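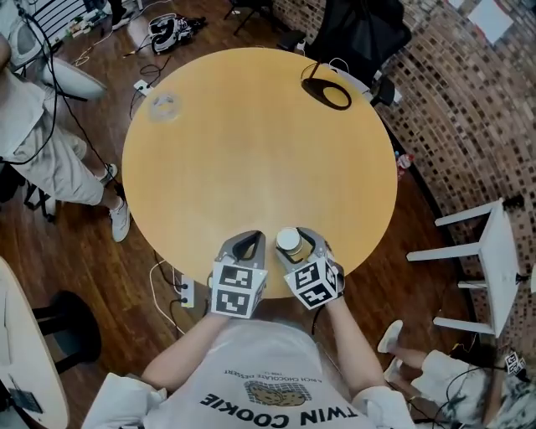 Wudden 2 Gripper Pair
Item 1039. Sold in pairs, left and right.

Can a machine tidy your kitchen table yet? Bits of it. Small tubs with lids, fine. Folding, no. Stacking wet plates, please dont. Jaw pads rated for 4,000 closes, spares in stock at Trarbridge.
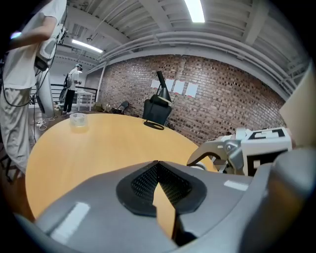

Jaw and pad sets also sold seperately, grey only. Weight 805 grams a pair, cable included. Fits Acheampong wrist straps, old and new colour tabs.

Shop-floor use: sorting light parts OK, anything oily slips. We've tried. Slower than a person at nearly every chore on our list, quicker at none so far.

Pick up at Rakthorpe before 4 pm or ask for freight. No returns on opened pads.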